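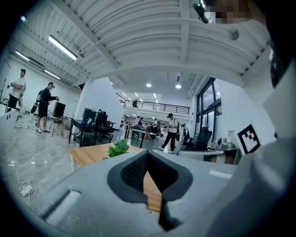

Fekik Boards > Shared Spaces > Furniture and Plants

plant on the big work table, keep or move?

tablehog
ok quick one before I lose my lunch break. we rent a big open room, 31 people on the door list, lots of stuff going on at once, people standing and walking with gear on. a few tables, one is light wood with white legs. there's a small leafy plant in a white pot on that one and it has become A Thing

half the group wants it gone, says tables are for work. other half likes having something green in there. I water it so guess which half I'm in

questions
- does a pot wreck a wood top over time, even a small one
- where would you put it if not on the table
- anything I should put under it

landlord is Lerkarent, they charge for table damage, $181 a top. so not nothing

mossy_kit
Keep it!! a big room with no plants at all is so grim. We had a row of them in our old studio and people moved chairs to sit by them (me, I moved my chair).

Saucer under it. Cork pad under the saucer. Done.

grainline
Disagree with keeping it on the work surface. I refinish tops for a living and pot rings are the number one thing I get called for. Water wicks down, sits under the pot, you never lift it so you never see it. Then somebody lifts it in November and there's a black ring.

Light wood shows it worst. What's the finish, oil or lacquer? Put a drop of water somewhere out of the way and leave it ten minutes. Beads up = sealed. Dark spot = you need to oil it and move the plant.

tablehog
did the drop thing just now. beaded. so sealed I guess? edge is paler than the top so might be different there, didn't test the edge

grainline
Test the edge. Edges get sanded through and knocked by bags. If water gets in it goes in there.

oldbackpack
the plant isn't your problem, the elbows are. anyone wearing a backpack and turning around next to a table will take a pot off it sooner or later. seen it happen twice, once was me. dirt in everything

put it in the middle of the table or dont have it

mossy_kit
Middle is the worst place though, everybody reaches across it. Corner against a wall.

oldbackpack
corner is where the bags go past. middle

Kadri Urbonaitė
I look after the room bookings where I work and we went through this same argument, so here's what we ended up with, take it or leave it.

Plants live on a narrow shelf during working hours. One plant is allowed per table if the people at that table agree, and it has to be in a pot a person can lift with one hand. Whoever is setting up the table moves it before they start and puts it back after. We wrote that on a card and taped it to the shelf. It mostly works. The putting back part is weak.

For the pot: a heavy ceramic one tips less than thin plastic. A bit of gravel in the bottom helps too.

tablehog
shelf is a good shout. we don't have one. walls are off limits per Lerkarent, no drilling. freestanding?

sunpatch
Freestanding rack from Flatidel, the low one. Have two. Wobbly until you tighten everything a second time a week later, then fine.

grainline
Flatidel racks are junk, sorry. Mine leaned in a month. Vasiliauskas make a plant stand that's more money but it's one solid piece, I'd buy that again.

sunpatch
did you retighten it

grainline
I shouldn't have to retighten a shelf.

sunpatch
so no

mossy_kit
lol

wetfeet
what about light?? everyone talking tables. how far is it from a window. a plant in the middle of a huge room under ceiling lights only is going to go pale and stretchy no matter how nice the stand is. what do the leaves look like

tablehog
leaves are bright green, looks ok to me. don't know what it is, came with no label. small. window is a fair way off, I'd say 6 or 7 steps

wetfeet
bright is fine. watch the new ones at the top, if they come in smaller than the old ones it wants more light. turn the pot a quarter every time you water. and stop watering on a schedule if you are, stick a finger in, dry to the first knuckle then water

tablehog
I am watering on a schedule. whoops

also there's a second person watering it I think. soil was soaked this morning and I hadnt touched it

wetfeet
thats how office plants die. not neglect, 2 people being nice to it

put a stick in the pot with a clothespin on. clip on = watered this week

Kadri Urbonaitė
The clothespin works. We use a bit of colored tape on the rim, flipped over when it's been watered.

oldbackpack
still say its in the way. if the tables are being used for hands on stuff you want the whole top clear, you end up nudging the pot along all day without noticing and that scratches the top too. grainline back me up

grainline
He's right, grit under a saucer is sandpaper. Felt dots on the saucer, and brush them off now and then. Cork is OK but it holds water if the saucer overflows, so I'd go felt on a saucer with a proper lip, or a small tray.

mossy_kit
Cork dries out fine if you lift it once a week.

grainline
Does anyone lift it once a week?

mossy_kit
I do :)

tablehog
ok so plan. saucer with a lip, felt dots, clothespin thing. ask for a stand out of the shared money, if they say no it stays on the table toward the middle. will check the edge for the water test tonight after everyone clears out

which stand, still undecided, you two haven't helped

sunpatch
Flatidel. spend the rest on a second plant so the first one isn't taking all the heat

grainline
Vasiliauskas.

jr_plywood
Can I ask something slightly off topic, same kind of table, light top and white legs. Legs are scuffed to heck from shoes. Magic eraser or paint?

grainline
Eraser first, light pressure, wipe with plain water after. If the scuff is a different color from the leg it's sitting on top and will come off. If it's bare metal or wood showing you need touch up paint. Try the back side of one leg.

jr_plywood
Thx will try tonight

tablehog
edge update. drop soaked in a little on one corner, beaded everywhere else. so the corner's worn. is that a whole refinish or can I just do the corner

grainline
Just the corner. 240 grit by hand, a few strokes, wipe, two thin coats of clear on the edge, tape off the top. But tell the landlord first, in writing. It's their table.

tablehog
emailed them. plant's on the windowsill till they answer

oldbackpack
so off the table then

tablehog
for NOW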